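June 2026 – dye kitchen notebook, Furstead

Long entry, so put the kettle on first. I meant to write up the madder baths as I went and of course I didn't, and now it's all coming out at once with Iresha reading over my shoulder and correcting my spelling.

We started the second round of madder on the wool that came from Wotenero. It's a lovely soft fleece, a good deal greasier than the last lot, and I scoured it twice before I was happy with the rinse. The first scour left that faint sheepy feel on the fingers that always comes back to bite us at the mordant stage. Kamrul thinks one long scour would have done it. He may well be right, and I'd like him to try it on the next bag so we can stop arguing over lunch.

Total fiber in this batch was 3000 grams, dry weight, split across the two big pots. Alum went in at the usual strength, with the cream of tartar. I brought it up slowly over the morning, held it at a bare simmer for an hour, then left everything to cool in the pot with the lids on. Menaka turned the skeins for me while I took the phone call from Britance about the late delivery (still late, by the way, and nobody there could give me a day).

The madder itself was the ground root from the blue tin. I soaked it overnight, poured off the first brown water, and started the bath from there. Heat up to 74 C and not a hair over. I stood by it like a nervous parent, because last time I wandered off to answer the door and we got a whole pot of brick brown that Obaidul very kindly called "autumnal." It's still in the cupboard if anybody wants to knit something autumnal.

Results so far, pot one: a warm, clear orange-red, very even, hardly any streaking where the ties were. I'm so pleased with it! Pot two came out paler and pinker, same root, same wool, same timing. The only difference I can think of is the water, as pot two was filled from the outside tap while Menaka had the sink. I've put a sample of each water in the fridge door, labeled, and please could everyone leave them alone until I've tested them.

Which brings me to color names, again. Lempi Jääskeläinen came by in the afternoon to look at the skeins for her weaving class, and the three of us called pot two pink, salmon and "sort of rose" in the space of a minute. I do think we need to agree on what we mean when we write pink in this book. Pale or strong, warm or cool, that would be enough to be going on with. 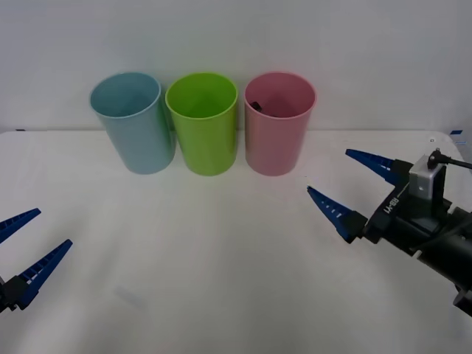
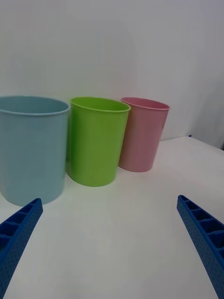
Blue, green and pink cups on the white table, both views.

Back to the wool. I pulled a short length from each pot for the window test and pinned them to a card, half covered. They'll stay up through the summer. The old weld yellow is coming down to make room, and it has faded more than I'd hoped on the open side, though the covered half is still as cheerful as anything. I'll tape that card into the back of this book.

Wash test on pot one: warm water, a drop of the plain soap, ten minutes, then squeezed out in a piece of white cotton. A little orange in the first water, next to none in the second. I still have to do pot two, and I want it to dry properly first so it's a fair comparison.

The exhaust bath was too good to pour away. I strained it through the old muslin and put in 100 grams of the silk from Amarasinghe, just to see, with no more root added. It was already a soft peach when I locked up. Iresha would like to lift it early and keep the peach. I'd like to leave it another night. We've settled on pulling half in the morning and letting the rest sit, and she has claimed the half that comes out first.

For whoever is in next: the big pot lid has a loose knob, so hold it by the rim with a cloth. Alum is getting low, maybe enough for one more batch this size. The sample tags are numbered up to 167, so please start at the next one and write in pencil, as the ink ran again on the wet ones.

Still to do: test the two waters, wash pot two, wind the dry skeins, ring Britance.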